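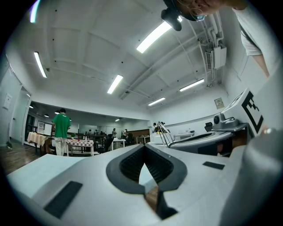

Can one person get the Tallach hand-held gripper kit going without an engineer standing by? I did, in a single evening, and I'm someone who still reads the instructions for a kettle.

I've had the kit since July and I'm still delighted with it! You get a pair of grippers, a charging dock and the Pimau software, which lines up the recordings from both hands for you (the older Hájek set left you to do that yourself, and I lost whole weekends to it). Mine cost £1,019 with the spare pads. The tracking has hardly put a foot wrong, even under strip lighting, which I'd expected to upset it.

We've logged 324 recordings so far, mostly tidying and laying tables, and Pimau threw out 12 of them as unusable. I can live with that. The trigger is light, the jaws close evenly, and new people get the feel of it in a few minutes.

Grumbles? The housing is bulky, so narrow shelves are a pain, and my wrists know about it after a long afternoon. The dock's plug is also on the wrong side for my bench. Jesinard, who sell it here, sent a replacement cable in 2 days and were lovely on the phone.

I've already ordered a second set of pads, in the softer grade this time.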